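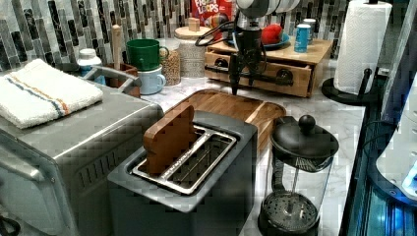

キッチンを模した作業セル。トースターの左の溝に木製のパンが立ち、奥にアームのグリッパーが下りている。

台所セルの手入れ 朝の点検から指の交換まで

2024年10月17日

Praltodexの実験棟に、家庭の台所をそのまま切り取ったような一角がある。所内では「台所セル」と呼ばれ、ロボットアームに食器や家電まわりの動作を覚えさせるために使われている。大理石のカウンターの上でアームが動く時間より、人がその周りで手を動かしている時間のほうが長い日もある。今回は、このセルの手入れを一日追った。

作業は、電源を入れる前の目視から始まる。担当者はまずケーブルを見る。アームの脇を回る配線は、手首を大きくひねる動作を繰り返すと少しずつ引っ張られ、固定バンドの位置がずれてくる。バンドの横には油性ペンで印がつけてあり、印から外れていれば締め直す。曲げのきつい箇所は指でなぞり、被覆に傷がないか確かめる。

次がグリッパーだ。細長い二本の指はBesnardという外注先が削っている。先端が細いのは、トースターの溝のような狭い場所に物を差し込むためだが、細い分だけ曲がりやすい。点検では指を閉じ、先端の合わせ目に薄い紙を挟んで引く。左右どちらかに抜ける感触があれば、根元のねじを緩めて合わせ直す。指の交換は開閉400時間ごとと決めてある。記録簿によれば、今の組は367時間まで使われていて、次の組はすでに棚に用意されていた。

電源を入れると原点復帰を行い、続いて高さの確認に移る。アームをカウンターの決められた3点の上に順に下ろし、天板との隙間をすきまゲージで測る。天然の石は見た目ほど平らではなく、場所によって値が変わる。測った値は制御ソフトのEnbyに入力し、補正表を更新する。以前は月に一度の作業だったが、5月に指先が天板に当たって欠けてからは毎朝になった。

台所セルが工場のセルと違うのは、物の置き場所に決まりがないことだろう。部品トレイも位置決めピンもない。まな板は斜めに置かれ、シリアルの箱や保存容器が奥に並び、リンゴをのせた皿が引き出し付きの木箱の上にある。配置は課題ごとに変えるので、そのたびに干渉の確認がいる。担当者はアームを低速にし、肘にあたる部分が背の高い物をかすめないかを横から見る。壁のタイルとの距離も同じときに確かめておく。

見落としやすいのは光だという。モザイクタイルには銀色がかったものが混じり、オーブンの上面もステンレスなので、照明の角度によって強く反射する。位置の認識がずれるときは、カメラの設定をいじる前に、まず照明の向きを見る。厚手のタオルを一枚かけるだけで値が落ち着いたこともあったそうだ。

小道具にも手入れがある。パンは木製で、何度つかんでも形が崩れない代わりに、角に傷が増える。傷が深くなると溝の縁に引っかかるため、担当者は目の細かい紙やすりで軽くならし、乾いた布で粉を拭き取る。粉がトースターの中に落ちないよう、この作業は必ず別の机で行う。トースターの溝の内側にあるワイヤーも、開き具合をときどき直している。片側に寄ると、まっすぐ下ろしたパンが途中で止まる。

昼過ぎ、補正を終えたセルで試し動作が始まった。担当者は非常停止のボタンに手を添えて立ち、動作が一つ終わるごとに手元の表に印をつけていく。途中、指の閉じる速さがわずかに遅いことに気づき、いったん止めて駆動部の清掃に入った。綿棒で古いグリスを取り、新しいものを米粒ほど塗る。再開までに茶を一杯飲むくらいの時間がかかった。

記録簿は紙のままだ。項目には通し番号がついていて、この日の清掃は918番になった。同じ内容をSkokodsideの別拠点にも送り、向こうの同型セルの点検表と突き合わせる。指の減り方は向こうのほうが早いらしく、次の打ち合わせでは先端の形を少し丸めるかどうかを相談する予定だという。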